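The water meter at Balthorpe read 1,512 when Ainhoa Goicoechea took over the building, and 1,512 when she came back in February. She wrote the figure down both times. A building with 40 occupied units does not use zero water in a winter.

She replaced the battery in the register head. The display went out, came back, and showed 1,512. 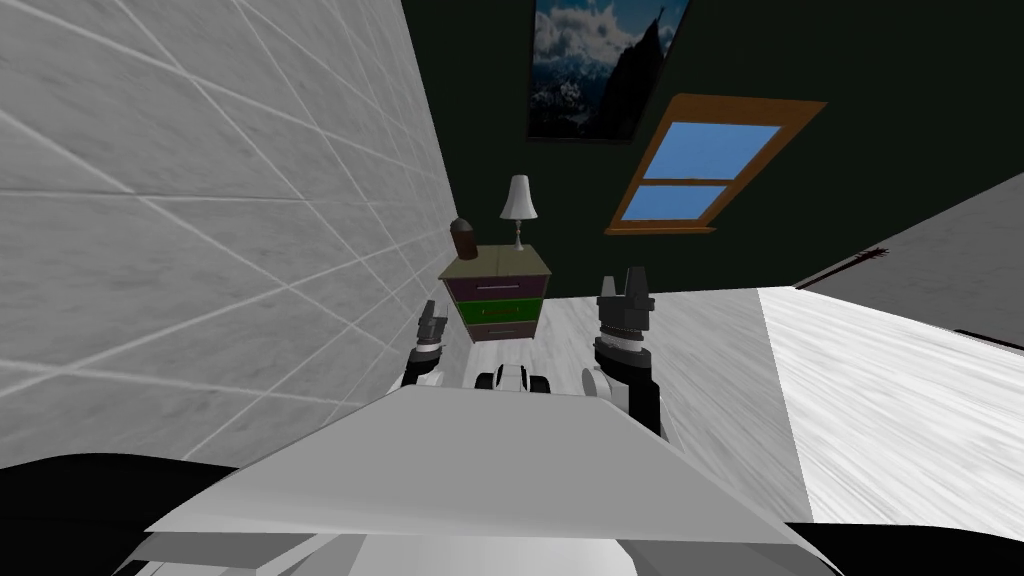 The supplier was a firm called Geline. Their technician, Wang, asked for the serial number and then for the last three digits again. He said a meter with that number had been scrapped. She said she had her hand on it.

"Then the plate is wrong," said Wang.

"The plate is riveted."

He opened a ticket.

She closed the main valve for the test. Standard procedure is to wait until the pressure drops, then open one tap on the lowest floor. The gauge stayed where it was. She opened the tap and water came out at full flow, and she let it run into a bucket until the bucket was full.

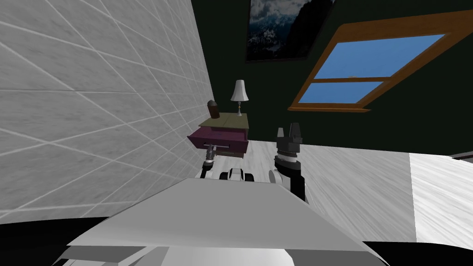
The bucket went down the drain. She repeated the test with the valve tagged and the handle removed, and got the same result. Under "source of supply" the form offered municipal, well and tank. She left the line blank – the software rejected it – and she entered tank.

There was no tank on the drawings. There was a riser marked Vidorix, drawn in a different pen, which passed through every floor and ended 3 inches above the roof.

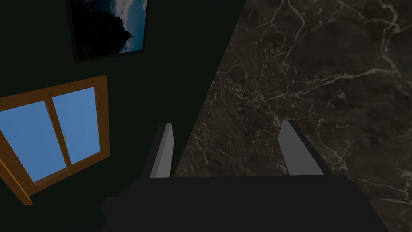 She traced the riser upward, one unit at a time, with a listening rod. The tenants let her in and went back to what they were doing. In the last unit she noted the finishes, as the form required: one wall dark, the other surface marble. She put the rod to the dark wall and heard flow. It was going down.

On 12 Mar 2020 Geline closed the ticket as resolved. She went to the basement to confirm. The meter read 166.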